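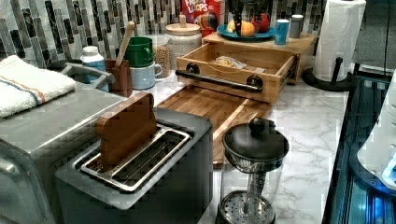 Fikbridge open day: a lot of counter, not a lot of breakfast

Six of us took the van to Toledo on April 1, 2026, and yes, everyone made the joke about the date before we reached the highway. Fikbridge had invited local clubs and small shops to see its kitchen robot project, which goes by the name Tellholm. The invitation promised "a working morning in a real home kitchen." I went in doubtful and came out a little less doubtful on one point and more so on three others.

First, the kitchen. It is a set, and a fairly good one. Marble-patterned counter, mosaic tile behind it, a toaster, a toaster oven with a striped towel over the top, a French press, mugs stacked one on the other, a box of Froot Loops at the back. Whoever dressed it has seen a kitchen before. Mine has more mail on it. But look at the toaster and you find a wooden block cut in the shape of a slice of bread, and that tells you how far along this is. The block doesn't bend, tear or drop crumbs. I asked when they planned to move to real bread and was told it was "on the list."

Dindo Quiambao, who runs the test sessions, did most of the talking, and I'll give him credit for answering what he was asked. The demonstration had 4 tasks on the card: take the block out of the toaster, unstack two mugs, put something in a drawer, and press the plunger on the French press. We were told the system had been trained on 400 recorded runs of the toaster task alone. To my mind that is either impressive or alarming for a job my nephew does half asleep.

The toaster went well. The arm came down slowly, took hold of the block and laid it on the cutting board, and there was some clapping. The mugs also went fine, though slowly enough that the man next to me checked his phone twice. On the drawer it reached for the handle, stopped, backed off and tried again, and a technician put a hand near the stop button. It got there on the third try. The French press was skipped. Dindo said they'd had trouble with the knob that morning and preferred not to show it. Fair enough, but it was printed on the card.

My main complaint is with the numbers. A poster by the door said 72 percent of runs finish without help. I asked what counts as help. If a person straightens the mug between runs, is that help? Dindo said resetting the counter between runs is not included, and that a reset takes a person 60 seconds. So for every bit of robot work there is a minute of human work that doesn't go on the poster. The arm we watched needed longer than that to move one mug. I would like to see both figures side by side, along with how often they try the same thing on a counter that hasn't been laid out for it.

They also couldn't tell me what happens when the light changes. Some of the equipment at the end of the counter gives off a blue glow, and the room lighting stayed the same the whole time we were there. My kitchen gets full sun at eight in the morning and is dark by dinner in winter. I was promised an email about this. As of this issue I don't have one.

The second half was a talk by Bralletti, the firm that supplies the grippers. It was a sales talk with nice slides. The one useful part came at the end, when they passed around worn finger pads and let us feel how smooth they get. Several of our members who fix machines for a living perked up at that, and the questions ran past the coffee break. Nothing was said about price. Replacement pads are "included during the pilot," and I leave you to guess what happens after the pilot.

Would I go again? Probably, if they show the drawer and the press with no rehearsal and let a visitor set the counter. I suggested this — politely, I thought — and Dindo wrote it down. He said the next visitor morning would be in the fall.

Parking is behind the building and free. Wear a sweater, the demo room is cold. If you want to be on the list for the next trip, put your name on the sheet at the front desk, and say whether you can drive.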